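Fixing an arm that won't let go of the drawer

If your simulated arm opens a drawer nicely and then drags the whole cabinet across the table on the way out, you've probably got the same fault I had. It cost me most of a weekend, so I'm writing it down while I still remember the steps.

I was running the drawer task in Vevska with the stock white arm. The log said "release OK" on every single run, and then the cabinet would lurch off toward the edge of the table. I blamed friction for ages. Wrong!

First, slow the playback right down and pause just after the release command. Ignore the log and look at the fingers. Mine were told to open, but the retreat move was starting before they'd cleared the handle, so one fingertip was hooking the bar.

Next, open the task file and find the retreat block. There's a settle value in there, and mine was set to 2 steps (I must have left it that way back in December). Bump it up, save, and reload the scene fully - a soft reset keeps the old value, which fooled me twice.

Then add a check on the real finger gap before the arm is allowed to move. Kadir Ağca suggested this one and it's the bit I'd keep if you skip everything else. If the gap hasn't opened, the run should stop and throw an error.

Last thing, put a force limit on the wrist. My worst run peaked at 3866 in the contact log, and I wouldn't want that anywhere near a real cabinet or somebody's hand. Don't move a task onto hardware until the limit trips properly in sim.

Now pause at the drawer again and check the fingertip against the handle from the side. 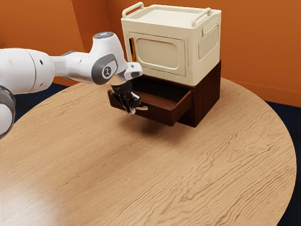
Drawer out, gripper down beside the handle.

If the cabinet still creeps after all that, have a look at your collision margins. Ingrid Ostrowski had hers set so wide that the fingers were pushing on the handle without touching it, and shrinking them sorted it.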